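Gwenllian Hopkin
1/13
A thread on the film that forms on black tea in hard water areas. I moved to Sultindale in January and have had to relearn my own kettle. Most of what I was told about the film was wrong, including by me.

2/13
The film is often taken for tea oil or residue from the kettle. It is mostly a thin organic layer, oxidized tea polyphenols held together with calcium carbonate. You need calcium and bicarbonate in the water, plus oxygen at the surface. Take one away and it weakens or fails to form.

3/13
This is why distilled water gives a clean surface. It also gives flat tea. Some mineral content helps the taste, so zero hardness is the wrong target. I aim for total hardness near 100 mg/L as calcium carbonate, measured at the tap or after the filter.

4/13
Vessel shape has an effect too. The film grows where liquid meets air, so a wide mug shows more of it than a narrow one for the same volume. A white interior makes the tide line easier to see, so a pale mug gets blamed for staining that a brown one hides.
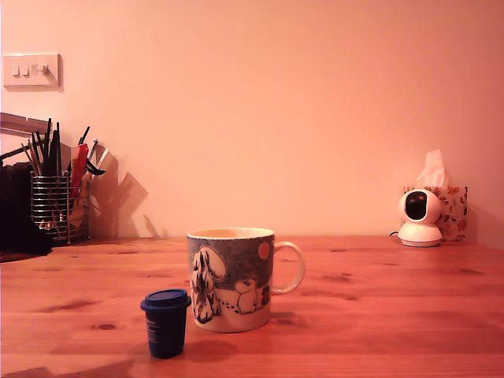 5/13
Temporary and permanent hardness behave differently. Temporary hardness is the bicarbonate part. Boiling drives off carbon dioxide and calcium carbonate drops out as scale. Permanent hardness is mostly sulfates and chlorides, and it stays dissolved however long you boil.

6/13
So a kettle is a crude softener. The scale on the element was in your water before. A single boil doesn't run the reaction to completion, and loose flakes from old scale will pour out with the water unless the spout has a mesh.

7/13
Descaling: 20 g of citric acid per liter of water. Fill to cover the scale, warm it, switch off before the boil, leave it until the fizzing stops. Pour out, rinse, boil plain water, discard that too. Check the kettle manual first – some finishes don't tolerate acid.

8/13
Vinegar also works. It is slower at kitchen strength and the smell stays in the lid seal. Emrys Ruddock asked about lemon juice. Same acid as above, at a higher price and with pulp in it. Don't mix any of these with bleach, ever.

9/13
Spills. Hard water leaves a ring when it dries because the minerals concentrate at the edge of the drop. On glass it wipes off with weak acid. On softwood, try a barely damp cloth first and keep the acid away, particularly if you don't know what the finish is. Tannin from tea is a separate stain with a separate fix.
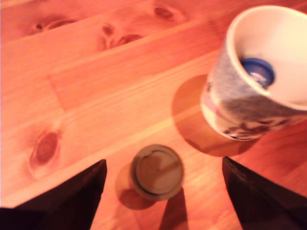
Gwenllian Hopkin

10/13
Filters. Jug cartridges like the Drulosberg one I use are ion exchange resin plus carbon. The resin swaps calcium for hydrogen ions, so hardness falls and the water turns slightly more acidic. The film thins out well before hardness reaches zero. The tea also comes out lighter in color, from the lower pH, and that doesn't mean it is weaker.

11/13
Cartridges don't fail all at once. Hardness in the output creeps up over the life of the resin. I test with Fukuda drop reagent, 2 samples each time, one from the tap and one from the jug. When the gap between them closes, I change the cartridge and ignore the indicator on the lid. The indicator is a timer. It has no idea how much water went through or how hard it was.

12/13
Things that suppress the film without a filter: a little lemon juice (it ties up the calcium and lowers the pH), or brewing stronger, which makes the cup more acidic. Milk changes the surface but does not reliably remove the film. Sugar makes little difference that I could see. Stirring breaks the film up and it comes back.

13/13
The Skanmont supply report gives hardness by zone and lists it in more than one unit. Check which column you are reading. German degrees and mg/L are nowhere near the same scale, and filter leaflets switch between them without warning. Mine had both on one page.

Correction to 11: Carys Meredith points out that drop kits vary in resolution and that a larger sample gives a finer reading. Agreed. Use the larger sample if your kit allows it, and rinse the vial with the water you are about to test.

Replying to the question about whole-house softeners: those usually exchange calcium for sodium. The film goes, but the bicarbonate remains, and the tea tastes dull to me. Many installs leave the kitchen cold tap unsoftened. Find out which tap is which before you fill the kettle.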